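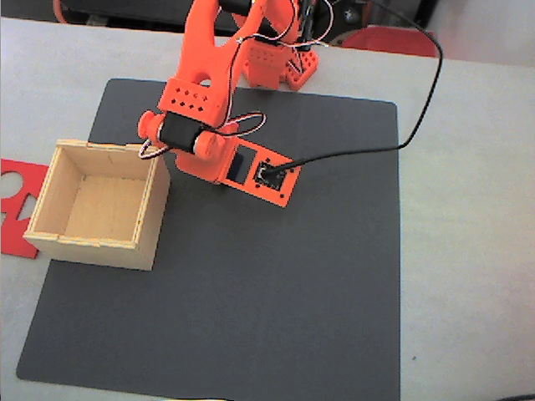 Dernière modification de cette page : 2024-12-22

Cahier d'atelier, décoration de voitures de cérémonie. Suite des essais de fixation pour la composition de capot.

Rappel de la commande : berline gris clair louée chez Culside, cortège en janvier, trajet mairie, église puis salle, dont une portion de voie rapide. La cliente veut une composition basse au centre du capot, deux rubans en V jusqu'aux rétroviseurs et rien sur les poignées. Le loueur interdit tout adhésif sur la carrosserie. Restent les ventouses et les sangles passées sous le capot.

Essai A, ventouses de 50 mm, quatre par socle. Socle en mousse à piquer sur plaque rigide. Pose sur tôle dégraissée à l'alcool, séchée au chiffon. Tenue correcte en traction verticale. En traction latérale, la ventouse avant gauche lâche la première, chaque fois du même côté. J'ai permuté les ventouses : même résultat, donc c'est la courbure du capot à cet endroit et pas la pièce. Décaler le socle de 9 cm vers le pare-brise règle le problème, mais la composition se retrouve dans le champ de vision d'un conducteur de petite taille. À revoir avec une hauteur de fleurs réduite.

Essai B, mêmes ventouses, plus une sangle fine de chaque côté, crochet gainé sur le rebord intérieur du capot. Plus long à poser. Le socle ne bouge plus. Attention au frottement de la sangle sur l'arête : intercaler une bande de feutre, sinon trace mate sur le vernis. Vérifié sur l'aile de rebut, la trace part au polish, mais je ne veux pas avoir à le faire sur un véhicule de location.

Masse du socle complet, mousse saturée d'eau et fleurs piquées : 2 633 g. Après égouttage d'une nuit sur grille : 1 510 g. L'écart est trop important pour être ignoré. Jusqu'ici on posait le socle sorti du bac. Désormais, égouttage la veille au soir, puis brumisation des têtes seulement avant la pose.

Fleurs. Les roses branchues se couchent au vent si la tige dépasse le feuillage. Couper court et piquer en biais, tête vers le pare-brise. Gypsophile : perd ses brins, à supprimer du bord avant. Eucalyptus conservé comme ceinture, il masque bien les sangles. Le ruban satin simple face vrille dès que la tension baisse ; le double face lancé en test (rouleau Nuvdale, ivoire) reste à plat. Prévoir un nœud de reprise derrière le rétroviseur, accessible sans outil.

Remarque d'Analyn Marquez après relecture : les rubans passent devant les capteurs avant si on les fixe à la calandre. Elle a raison. Point de départ du V remonté sur le socle, les rubans ne descendent plus sous l'arête du capot. Plan de pose corrigé dans le classeur Cuautle, l'ancienne version est barrée.

Reste à faire :
- essai B à refaire par temps froid, ventouses laissées une nuit dehors
- hauteur maximale des fleurs à mesurer depuis le siège conducteur
- demander à Culside si le capot est d'origine ou repeint
- commander du feutre autocollant, à coller sur la sangle uniquement

Pas de pose chez la cliente tant que le premier point n'est pas validé.

3 partages · 2 commentaires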